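Skolter: a data card for a very small pile of recipes

Skolter is a collection of 591 handwritten recipe cards, typed up by one person over more evenings than he will admit to. Most of the cards came out of three shoe boxes bought at an estate sale in Stillolell. The rest were mailed in by people who heard there was a man who wanted them.

The goal was 500. The boxes had other plans.

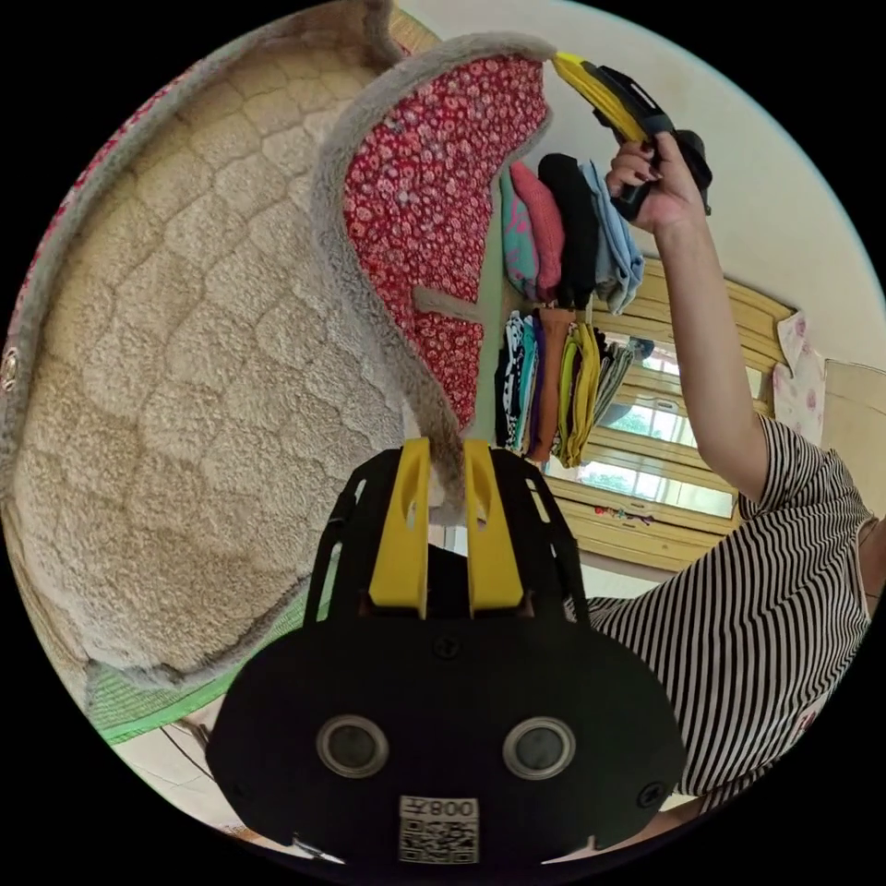 What does one record contain?
One record is one card: title, ingredients, steps, and a notes field for anything written in the margins. The margins are where the arguments are.

Files

cards.csv holds the text, one row per card.
units.csv maps "a teacup," "a lump" and "the blue scoop" to something you can buy a spoon for.
hands.csv is a guess at who wrote what. There are 8 hands. Hand 3 pressed so hard that her cards can be read from the back.
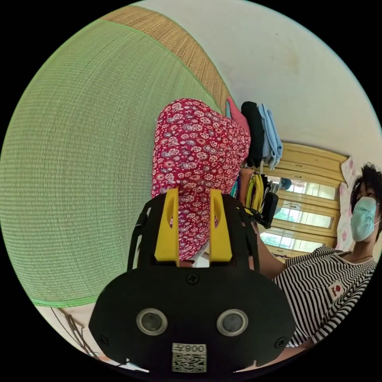 This page was last modified on Sep 20, 2019

How the typing was done

Spelling was left alone, so you will meet "sinammon" and "margerine" in large numbers. Ingredients were split at line breaks, which worked well until Hand 5, who didn't believe in them. Grease spots that covered a word are entered as [spot]. Please don't fill in the spots with what you think your grandmother would have used. We had a contributor who did this and it took most of September to get the nutmeg back out.
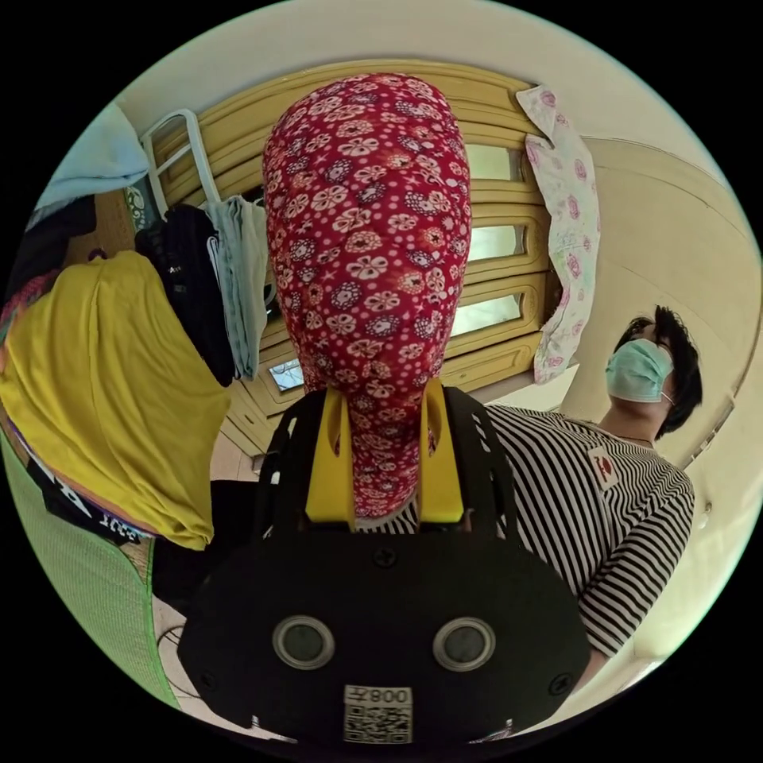 Known problems

Oven temperatures are missing from more than half the cakes. "Hot oven" is kept as written. One card calls for 900 degrees, and I have left it in as a warning.
Duplicates are not removed. There are many versions of Skisavitz bean salad, all signed, all claiming to be the first.
The category "Salad" includes gelatin. I lost that vote.
Sorting by title puts everything that starts with "Mother's" in one lump. Use the card number. 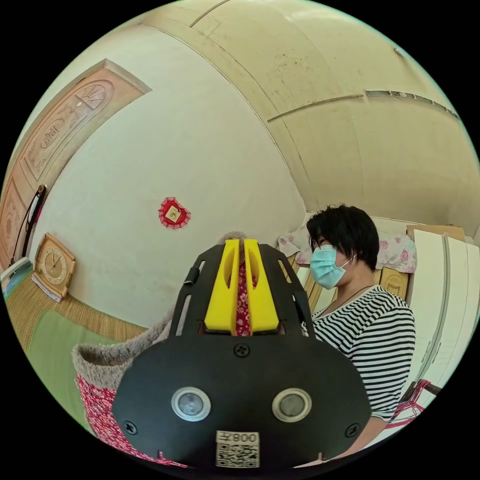 Vol. 8

Using the data

Copy it, cook from it, count the sticks of butter. If you publish something, name the collection and spell it right. Nothing in it has been tested in a kitchen except the Zheng dumplings, which I have now made often enough to stop looking at the card.

Corrections go to Nicanor Tlapale, with the card number in the subject line. Letters that only say the bean salad is wrong will be filed with the others.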